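How to put on a small gig night in a pub back room

Start with the room. Ask for the back or upstairs room on a quiet night in November or February, when the landlord has little else on. Many pubs will waive the hire fee if you can promise a decent bar take. Get the agreed terms in an email, even a short one: doors, finish time, who pays for the sound engineer, and what happens if you cancel.

Work out your capacity before you book anyone. Our first night at the Drusenell was in a room licensed for 50, and once we had taken off the bands, the engineer and the person on the door, we had 36 tickets to sell. Base your budget on that lower figure. 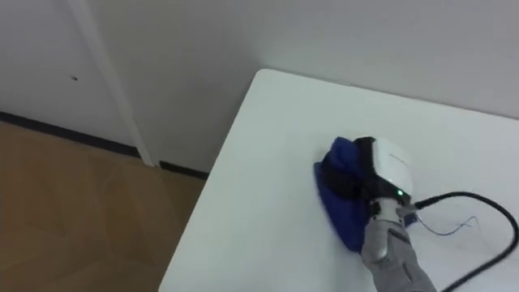

How many bands should I book for one evening?

Three is plenty for a first night. Give the opener 25 minutes, the middle act 30 and the headliner 45, with a 20 minute changeover between each. That fits between doors at 7.30pm and a curfew of 11pm with a bit left over for things running late.

Book the headliner first and let them suggest a support. Bands often know who they can share a drum kit and bass amp with, and that saves a lot of carrying. Put the fee in writing. You can offer a flat amount, a split of the door, or a small guarantee plus a split. We used the last of these for Yáñez, who were coming from 2 hours away and needed to know their petrol was covered.

Send every act the same message a week before, with:

Load-in time and where to park
Set times, including changeovers
What equipment is already in the room
Who is bringing the drum kit
When and how they will be paid
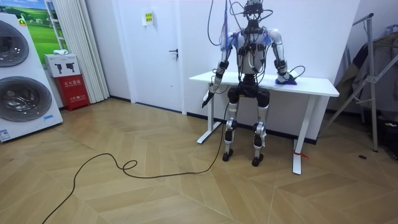
Keep that message short enough to read on a phone in a van. If a band hasn't replied after a couple of days, ring them.

Tickets are next. Sell in advance if you can, with a slightly higher price on the door. We list ours on Skedgate and keep a printed list at the entrance in case the signal drops. Set aside a few places for guests and stick to that number. Over our first run of nights we took 2,259 pounds in tickets, and most of it went straight back out to the bands and the engineer.

For publicity, put posters up a month ahead in record shops, cafes and the pub itself. The date, the venue and the price should be readable from across the street. Email the local listings sites as well, and check how early they want the details.

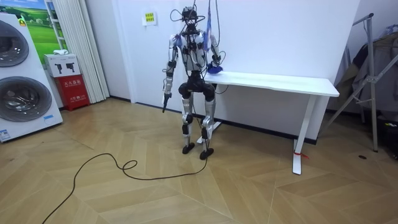 Some of them close their pages three weeks before, so do this on the same day you confirm the line-up.

On the night, get there before the bands. Soundcheck the headliner first and the opener last, so the opener's gear is already in place when doors open. Have a float of coins and fives. Willis, the pub we use now, has a neighbour on the other side of the wall, and we turn the bass down after 10pm.

Pay everyone before they leave and get a signature for each payment. Sweep up, take your posters down and settle with the bar. Then ask the landlord about the next date while you are still there.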